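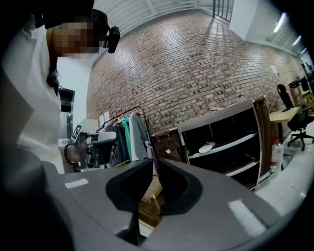

Notebook entry, 21/05/2019. Subject: equipment request for the second half of the year, handheld gripper units and supporting items. The present entry records the position before the request goes to purchasing, so that colleagues joining in July can follow how the figures were reached. The request covers 6 additional handheld grippers, together with spare fingers and printed markers. Each unit is to be ordered with a flat side face large enough to take a square black-and-white marker, as on the light-bodied gripper now in use. The narrower housing offered by Plandero does not allow this without an adapter plate, and the plate is priced separately.

Quotations received

Plandero: 400 per unit, adapter plate not included. Delivery in five weeks. The quotation is valid for thirty days and must be renewed in writing after that.

Hotbridge: 700 per unit, complete with one set of padded fingers. Delivery in three weeks. Repairs are carried out at their own workshop, and a loan unit is provided if the repair takes longer than ten working days.

Lazăr: no price yet for complete units. They have quoted only for spare fingers and fasteners, at 1,853 for the full list. Maricica Pîrvu has asked them to divide this into two orders, one for each half of the year, and to state whether the price holds if the second order is reduced.

Remarks on the quotations

The Hotbridge total for the units is 4,200. The Plandero total is 2,400 before plates, and no plate price has been supplied. Until it is, the two offers cannot be entered side by side on the form. A reminder was sent this morning. Purchasing has confirmed that an incomplete comparison will be returned to us, as happened with the shelving request in the winter.

Fingers are the main running cost. Under the present arrangement they are bought singly when a pair wears out, and each small order carries its own shipping charge. It is proposed that they be held in stock from now on and issued against a signature in the parts book. The textured inserts should be listed as a separate line - they wear sooner than the pads they sit in, and Lazăr is willing to supply them alone.

Markers are to be printed in house on the matte stock. No outside quotation is needed. The print file is on the shared drive under the Cleltley project, and the size must not be changed when printing. Two sheets from the last batch were scaled to fit the page and had to be discarded.

Budget line

The Cleltley equipment line can bear the Hotbridge units or the Lazăr parts list in full this year. It cannot bear both unless the parts are divided as described above. A transfer from the travel line was considered and has been set aside, as it would need approval above department level and could not be completed before July.

Maricica Pîrvu prefers Hotbridge on account of the loan unit. I am inclined to agree, subject to the missing plate price. If the plate comes in under 100, the matter should be discussed again.

Storage and charging

Additional units will need a lockable cabinet and one more charging strip. Neither is in the request. The cabinet may be taken from general furniture funds; the strip is to be added to the next consumables order. Measure the cabinet space before anything is ordered.

Open items

Plate price from Plandero - outstanding.
Divided quotation from Lazăr - requested, M. Pîrvu.
Written confirmation of loan terms from Hotbridge - to be requested by me.
Serial numbers of the existing units for the asset register - two still missing.
Comparison form - to be filled in once the first two items are closed.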